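Progress report on the linen and cloth work, Mangubat House
To: Girkska Fund, small grants desk
From: Jericho Abella, household coordinator
Copy to: Jericho Quiambao, Ninik
Date: 2020-05-15

Dear colleagues,

With this letter I report on the second part of the grant period. The first report described the purchase of the cloths and the repair of the drying room. I will not repeat those parts, except where something has changed.

As you know, the grant is for the care of cloths and towels in our two kitchens and in the guest rooms. Before the grant we had a mixed stock, much of it old, and each person folded in his own way. Cloths for the floor were sometimes found together with cloths for the dishes. The aim was to have one stock, one way of folding, and a place for each kind.

Stock

The stock list is now complete. We have 1,503 pieces, counted in April, including the napkins. This is more than I wrote in the application, because the napkins from the Galulano hall were not known to us at that time. They came in boxes, and many had old stains. We kept those which could be washed clean and put 200 aside to be cut for cleaning rags. The rags are included in the total, so please do not add them a second time.

White is used for dishes and for the table. Light blue is used for hands and for the bathrooms. We discussed a third colour for the floor, but the supplier could not deliver it in the same size, and I decided to wait. Until then the floor cloths have a stitched corner. The stitching is slow work and it is not finished.

Folding

Most of the time in this period went to the folding. In the first report I wrote that it would be a small matter, and I must correct this. The towelling is easy. It is thick, it stays where it is put, and after one fold it already looks tidy. The thin white cloths are difficult. They come out of the basket in a ball, and one must first find a corner and open the cloth before any folding can begin. A person in a hurry folds the ball, and then the pile leans and falls down in the cupboard.

We tried the folding on different surfaces. The metal table in the laundry is cold and too narrow, and people did not like to stand there. The polished wooden table is better. The cloth slides on it when it is pulled flat, and the creases are easy to see against the dark red-brown wood.

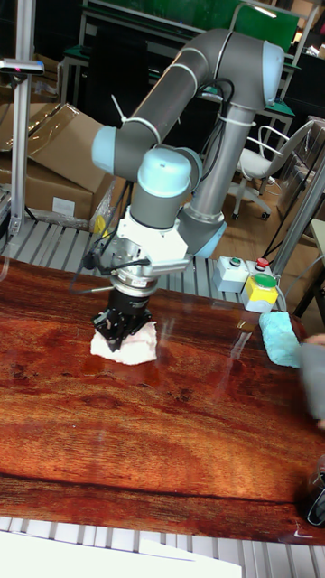
The method we now teach is simple. Take the cloth by one corner, let it hang, find the next corner, and lay it down with the long side towards you. Smooth it from the middle to the outside. Fold in half, then in half again, with the open edge away from the front of the shelf. For the towels there is one more fold, so that they fit the guest room shelves. Finished pieces go to the right side, and the basket stays at the left. Left-handed colleagues may do it in the opposite direction, provided that the open edge is correct at the end.

We also removed the ironing of the dish cloths from the weekly plan. Some colleagues were sorry about it. In my opinion a cloth that is well smoothed before folding is good enough for a kitchen, and the iron is still used for the napkins.

Cupboards

The cupboard in the lower kitchen is ready. It has new shelves and labels in large letters. The upper kitchen is behind the plan, as the door had to be planed twice and still rubs at the bottom in damp weather. I expect to finish it when the carpenter can come again. His offer is attached to the financial sheet, and the amount is within the budget line for small repairs.

Each shelf should hold 60 dish cloths in two piles. This is the limit. When more are put in, the lower ones are never used, and the upper ones wear out early.

Difficulties

The visits to Galulano had to stop this spring, and the exchange of linen between the houses stopped too. For this reason the comparison that I promised in the application cannot be given in this report. I ask for your permission to move it to the final report.

The washing powder we used first left the light blue towels stiff. We changed to a liquid and reduced the quantity. The towels are softer, but I would like to see several more washes before I recommend it to Ninik.

Next period

We will finish the floor cloths and the upper cupboard. Jericho Quiambao has asked for a one-page sheet with the folding method, to hang inside the cupboard doors, and I have made a first draft. I would be thankful for remarks on it, especially on the wording, which should be understandable to new staff.

No change in the total budget is requested.

With kind regards,
Jericho Abella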